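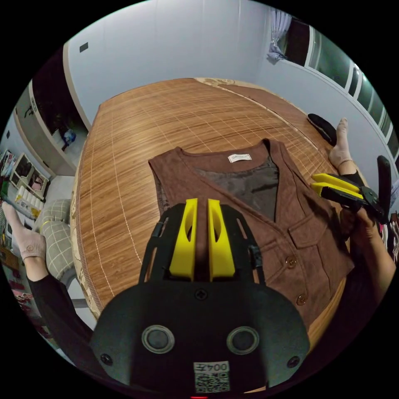 Narnar: clothes folding with two hand-held grippers

Hi! Narnar is my home-built pair of hand-held grippers, plus the recordings I've been making with them, plus the scripts that turn those recordings into something you can train on. The parts get printed and drilled at the Odell workshop and everything else happens at my place, mostly in the evenings, on a mat on the bed. It's a hobby project and it moves at hobby speed.

What's in the repo

hardware/ has the print files for the housing, the side rails and the fingers. The current fingers are the yellow ones with the oval cutout. My first set was solid and way too stiff on thin cloth, and I've left those files in hardware/old if you want to compare (please don't print them for real use).

prurkier/ is the converter. It takes the raw video and the log from each gripper, lines them up in time and writes out one folder per episode. I named it late at night and now I'm stuck with it.

card/ is a short text file per garment: fabric, fasteners, lining, anything that bit me.

data/ only holds six sample episodes so the repo stays small enough to clone. The full set is a separate download, linked from the releases page.

The data

The August release has 175 episodes. An episode starts with the garment flat and front side up, and ends when I let go with both grippers and pull my hands back. Most are short. The long ones are nearly all me fighting a sleeve.

Garments are T-shirts, dish towels, a couple of button shirts and one brown suede-like vest. The vest is my favorite and also the worst! It has a satin lining that slides around under the outer fabric, so if you pinch only the top layer the whole back panel stays where it was. The round buttons catch on the fingertips, too. If your policy does well on towels, try it on the vest before you get excited.

I kept the failed folds. They're marked "fail" in the episode file, and prurkier skips them unless you pass --keep-fails. A few are marked "unsure" — those are folds that came out lumpy and I couldn't decide.

Known problems

The lens is a fisheye and it bends things a lot. Use the calibration file that matches the number on the gripper's sticker (004 has its own) and don't swap them between units. I did that once and spent a whole Saturday hunting for a bug in the wrong place.

Some of the views come out mirrored. If the digits on the sticker read backward, set flip: true for that unit in the config. I'd rather leave the raw files alone and let the converter deal with it.

The room is in the recordings. So are my feet, quite often in loud socks. I haven't cropped or blurred anything, so expect cushions, slippers and whatever was on the shelves that week. Background variety is low: one bedroom, one mat. You'll want to add your own if you plan to use this anywhere else.

Evening light only, for now. Daytime episodes are on my list.

Building a pair

Print the housing slowly, with the curved side up. Slide the finger carriage in before you put the top screw in, or you'll be taking it all apart again. The two small screws at the bottom go in last, and only finger tight until the fingers close parallel.

The handle bracket is the Awasthi bracket, which I started from a shared drawing pinned up at the workshop and then thickened after the first one snapped. Print it at 100 percent infill. I mean it, the hollow one lasts a week.

After assembly, open and close the fingers 24 times by hand before you log anything. The carriage is gritty when it's new and the position readings jump until it beds in.

Running the converter

Put both grippers' files in one folder, then:

python prurkier.py --in raw/ --out episodes/

It'll complain if the clocks are too far apart. I wave both grippers at the start of every take for exactly this reason, and --sync wave tells it to look for that. If it still complains, open the log and check that the second gripper was on the whole time (guess how I know).

License and asking for stuff

Print files and code are MIT, recordings are CC BY. If you build a pair, open an issue and tell me what you changed — I'd love to see other people's fingers, and I'm still looking for a better grip surface. The tape I've been using peels off in strips.

Contact: open an issue on the Narnar tracker | © Narnar project | Back to top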